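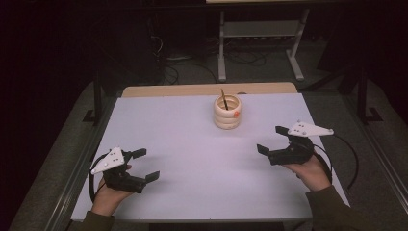 Comparative Elections, handout for session 3
Two-round voting: how it works and what it does to campaigns
Notes: M. Thibodeau. Corrections to me please, not to the office.

Housekeeping first. Reading for next time is the Villalobos chapter on run-offs (Baltazar Villalobos, the short one, skip the appendix unless you like tables). Essay titles go up in the usual place. Seminar group B, you are in the Hirose room again.

1. Basic idea

Everyone votes once. If a candidate gets more than half the valid votes, finished, no second vote. If not, the top 2 go through and everybody votes again, usually a couple of weeks later. Used for presidents in a lot of countries. France is the one in all the textbooks.

Compare with first past the post: most votes wins, even on a third of the total. No second go.

Compare also with the alternative vote. You rank the candidates on one paper and the counting does the rounds for you. Cheaper, quicker. But voters don't get to stop and think again between rounds, and that pause matters, see section 3.

2. Words to get right

Majority = more than half. Plurality = more than anyone else. Please stop using these as if they were the same, half the July scripts did it.

Threshold = the share needed to win outright or to go through. Some countries set it lower than half, with a lead over second place required on top. Argentina does a version of this.

Valid votes = spoilt and blank papers taken out. Check whether the law says valid votes or votes cast. It can change who wins. Worked example:

Town of Wutley, mayor, first round. 653 papers in the box, 3 of them spoilt, so 650 valid. Needed to win outright: 326. Leading candidate has 293. Not enough, goes to a second round. Now do it again on votes cast: needed is 327. Same result here, but in a tight race that one vote is the whole story and the lawyers get called. 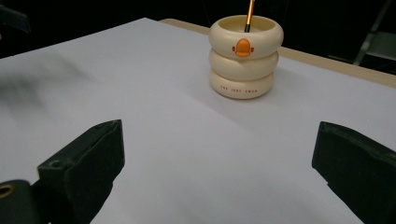 Reading time: 3 minutes

3. What happens between the rounds

Endorsements. Candidates who went out tell their voters who to back, or pointedly don't. Voters may not listen. Treat any claim that candidate X "brings" so many votes with great care.

Bargaining. Jobs, policies, promises on the next parliamentary list. Often done in private so hard to source. For the essay, use what was said publicly and say that is what you're using.

Turnout. Can go either way. Drops if people's first choice is out and they dislike both who are left. Rises if one finalist frightens people. Look at blank papers as well as turnout, some voters go all the way to the polling station to leave it empty.

Tone. First round campaigns talk to their own side. Second round they need strangers. Watch for posters changing colour, party name getting smaller, the word "together" arriving.

4. Strategic voting

Old line: in the first round you choose, in the second you eliminate. Only partly true. If your favourite is fourth in the polls and you can't stand the person in second, you may well jump to third to keep them out. So strategic voting doesn't go away, it moves.

Split field problem: several similar candidates share out one big block of voters, none of them gets through, and the final is between 2 people most voters didn't want. Nobody cheated. France 2002 is the standard case, know it.

5. Newcomers

Outsiders with no party behind them do fairly well in first rounds. Crowded field, low bar to reach the final, lots of free television if they're already famous. Then they need a programme, and people to fill posts. Question for seminar: does the gap between rounds help a newcomer or expose them? Bring one case each. Not all France please.

6. Polls

Pollsters ask second round questions before the first round has happened ("if it were A against B..."). Weak evidence. Respondants haven't thought about it yet. Better after round one, but then there's little time and samples get rushed. Check fieldwork dates, check how undecideds were treated, check who paid.

7. For next week

Read Villalobos. Redo the Wutley sum with 5 spoilt papers instead. Come with your case, country and year, first round shares written down, plus a sentence on who endorsed whom. Late essays to me directly, under the door is fine.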